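Home | Downloads | Guides | Skins | Forum | Search

How to install a custom kit and badge pack without breaking your save

These steps are for the desktop version of the game. They work for any pack that comes as a zip with a config file inside. I'm using the Lurnlow kit pack as the sample, but the Hinon badges go in the same way.

Before you start

Close the game completely. Minimizing it isn't enough, as it keeps the graphics index open in the background. Make a copy of your save and put it somewhere outside the game's own folder. Kits and badges don't touch the save file, but the editor data that comes with some packs does.

You need a program that can open zip and 7z archives. The Lurnlow pack comes in 3 parts. Download all of them to the same folder and extract only part one. The other two are picked up automatically.

Putting the files in place

1. Open your user folder for the game and look for a folder called graphics. If there isn't one, make it, all in lower case.

2. Inside graphics, make a folder called kits and another called badges.

3. Move the extracted kit files into kits. Keep the config file in the same folder as the pictures it points to. If you split them up, you get the default plain shirts.

4. If you had an older kit pack, move it out first. Two packs with the same club IDs will fight each other and you'll see a mix of both.

5. Start the game, go to the preferences screen, clear the cache and reload the skin. The first reload is slow on a big pack. Leave it alone until the menu comes back.

Checking that it worked

Load your save and open a club from the lower divisions. The big clubs often look right even when the pack has failed — their kits may be left over from something you installed last year. I use club ID 1757 for this because it has no kit at all in the base game.

If the badge shows but the kit doesn't, open the kit config in a text editor and look at the first few lines. The path should end in the club ID with no file extension. Extra spaces in the path will also stop it loading.

If the game crashes on reload, take the pack out and put it back one league at a time. It is dull work but it finds the bad file. In version 7 of the pack it was a single away shirt saved in the wrong format.

Turning it off

Move the kits and badges folders out of graphics, then clear the cache and reload again. Your save carries on with the default art. 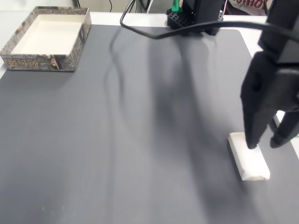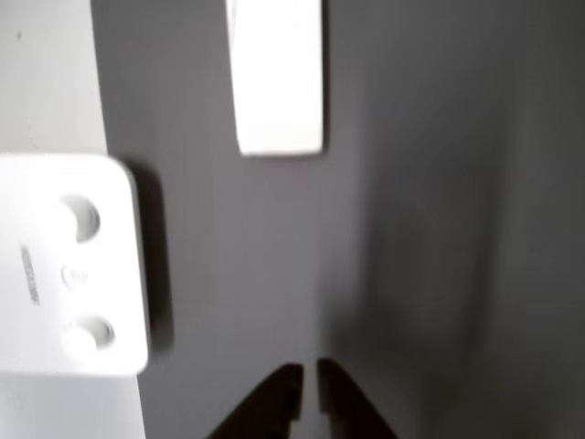

Consolacion Tiongson: Followed this on Wednesday and got stuck at step 5. The kits were fine but every badge stayed blank. My unzip program had made a second badges folder inside the first one, so the config was a level too deep. Moved everything up, cleared the cache again and now the whole league shows. Might be worth adding to the guide.

3 comments | 100 shares

Contact | Copyright Zostell Guides | Back to top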